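Small jars, long memory: a spice grinder on starting again in Daly

The owner of Pillar, a spice and dried herb business in Daly, didn't want her name in this article. The shop has a name, she says, and that's the one people should remember.
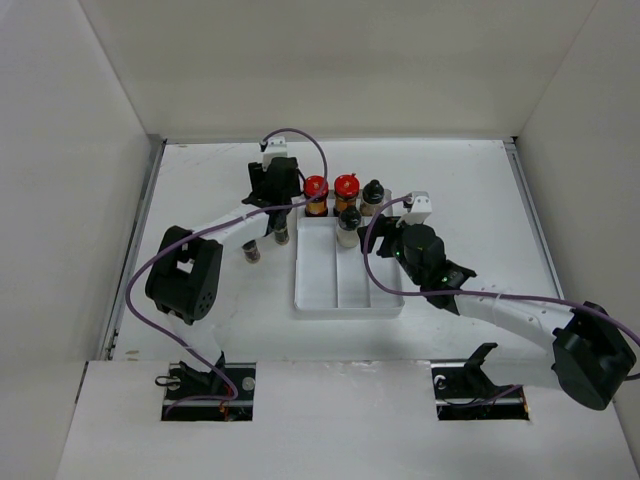
She started selling ground spices from a market stall and moved into the old saddlery on the main street five years ago. We spoke in the back room at 7 in the morning, before the shop opened, while she drank tea and her business partner unpacked a delivery in the laneway.

She grew up in Fleria, two hours inland, where her parents ran a milk bar. There was pepper in the cupboard and a tin of curry powder that lasted most of her childhood.

"Mum put a teaspoon of it in the sausages and Dad would open a window," she says. "I don't want to make fun of it. I liked those sausages. But I was grown up before I smelled cumin that had been ground the same day, and I was quite cross about it."

That was in a share house, where a flatmate ground cumin in a coffee grinder every Sunday night. She bought a grinder of her own the next week. At the time she was working in the accounts office of a tile importer, and she stayed in that job for years while she learned what she could on weekends.

The stall came after a redundancy. She had a payout of $3000 left once the car was fixed, and she put all of it into a second-hand mill, a set of scales, and sacks of coriander seed, cumin and black pepper. The first few markets went badly. She had packed everything in brown paper bags, and people picked them up, couldn't see what was in them and put them down again.

"I thought the bags looked nice. A woman told me they looked like something you'd get from a vet. So I changed to glass, and that cost me money I hadn't planned on spending."

She still sells in glass and still argues with herself about it. Glass is heavy to post and it breaks. Light gets in, and paprika in particular loses its colour on a sunny shelf. She tells customers to keep the jars in a drawer or a closed cupboard, well away from the stove, and knows that most of them won't.

"They want to look at them. I understand that. I say, fine, put the empty ones on the shelf and the full ones in the drawer. They think I'm joking."

Most of what she sells is single spices. There are blends as well, but she has cut back on them. At one stage the shop had 20, including one for popcorn and one for pumpkin soup, and she found she was spending her evenings writing labels. The popcorn one went first. The pumpkin soup blend has hung on, and in winter it outsells everything except pepper.

Asked what people get wrong, she takes a while to answer.

"They keep things too long. That's the main one. Someone will tell me they don't like turmeric, and then I ask how old the turmeric is, and it came with the house."

Whole seeds keep well for a couple of years if the lid is tight. Ground spices start to fade in a few months. Her test is to rub a pinch between finger and thumb and smell it. If it smells like dust it will taste like dust, and using twice as much won't help. She doesn't believe in keeping spices in the freezer, although she has customers who swear by it and she has stopped trying to talk them out of it.

She would also like people to buy less at a time. It's an odd thing for a shopkeeper to say, and her accountant has mentioned it. The smallest jar in the shop is the one she recommends to nearly everyone. Refills are cheaper than a new jar, and regulars bring theirs back in shopping bags and coat pockets, sometimes washed and sometimes not.

"Please wash them and please dry them properly. A bit of water in the bottom and the whole lot goes into a lump. I've had people bring them back to show me the lump."

The hardest stretch was the second winter in the shop. The street was dug up for new drains, there was a fence across the footpath for months, and some mornings she ground pepper just to have something to do. She thought about going back to accounts work and got as far as updating her résumé.

Orders from Drumico kept the doors open. Drumico is a small bakery and smallgoods maker on the other side of the river, and it had been buying spices already ground from a wholesaler. The baker came in for a jar of fennel seed for his own kitchen, and came back later in the week to ask if she could do it by the sack. She now supplies the fennel, caraway and white pepper for their sausages, and the cinnamon for a fruit bun that sells out early.

"I don't think he knew what sort of winter I was having. I've never told him. I suppose he'll read it here."

The two businesses still haven't got anything in writing. He rings when he's low, and she drives it over after closing. She gets paid at the end of the month, usually with a loaf thrown in.

Grinding is done twice a week, very early, with the back door open. Chilli is always left until last. She wears goggles and a mask for it, and the mill is stripped and cleaned afterwards, a job she describes as the worst in the building. The neighbours on one side have complained once, about cloves. The neighbours on the other side asked what the smell was and bought some.

She has started a small bed of herbs behind the shop, with thyme, oregano and a bay tree that isn't doing much. The thyme dries well on racks in the storeroom over summer. The oregano was a disappointment the first year. She picked it too late, after it had flowered, and most of it ended up in her own pasta sauce.

Does she want a bigger place? People ask, she says, and a shop in Fleria did come up for rent in August. She drove out to have a look at it. It was three doors along from her parents' old milk bar, with a good front window and a bad roof.

"I sat in the car for a bit and thought about it. Then I thought about getting up at that hour for two mills and not one. I had a pie and drove home."

For now she is working on a mustard. It needs to sit before it's any good, and the first batch was so hot that her partner won't try the next one. She hopes to have it on the shelf before Christmas, in the small jar.

Pillar is open from 9 until 4 and closes for lunch when there is only one person in. Refills are done at the back counter.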